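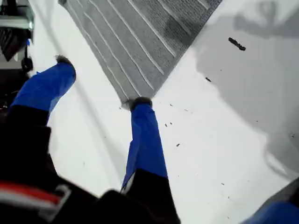
Striped grey mat on the workshop floor, seen from above.

Pumolero two-arm kit: is it suitable for teaching work with small mats and cloths?
Posted by Praslow Workshop Desk

Our workshop is considering the purchase of a Pumolero two-arm kit for use in evening classes. The quotation we have received is for 3361, including delivery and one set of spare grippers. The supplier, Treltmont, lists cloth handling among the uses of the kit, but the brochure gives very little detail on this point.

We wish to know whether the two arms can take hold of a flat piece of fabric by its ends and move it without repeated dropping. Most of our practice pieces are grey with thin white stripes. We should also be glad of advice on the type of table required and on whether the wrist cameras are worth having. Members who own the kit are asked to state which version they have.

Uçar Bench Group
Accepted reply

We have used the second version of the kit since November and can confirm that it is suitable, within limits. The arms should be fixed on opposite sides of the table so that each can reach one end of the cloth. When both are placed on the same side, they obstruct one another and the far end is difficult to reach.
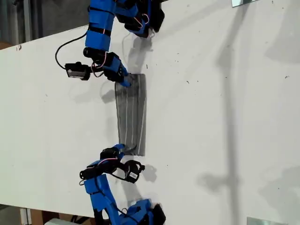 Blue arms with wrist cameras at either end of a striped grey cloth, white tabletop.

A plain, matte white surface is recommended. Dark cloth is easily distinguished from it, and stripes give the operator a useful guide to whether the piece is lying straight. Shadows from poles and from the arms themselves may fall across the work, and the lighting should be set with this in mind before any recordings are made.

As to results, our group completed 818 attempts at lifting and turning a cloth, and 70 per cent were satisfactory. The majority of failures occurred with very thin material. Thicker pieces with a little stiffness gave far less trouble.

We would regard the wrist cameras as necessary. The cables should be left with enough slack for the full movement of the wrist and checked at the start of each class.

Greenbench
It does work but the grippers wear. We are on our third set. Ask Treltmont for the price of spares before signing anything.

Community Lending Store
We hold the first version, which is slower and was supplied without cameras. It is adequate for blocks and cups. We were unable to obtain consistent results with cloth and have since restricted it to other tasks. Purchasers should confirm in writing that the quotation refers to the second version, as both are sold under the same name. The guarantee on ours was 3 months, and an extension had to be requested at the time of order.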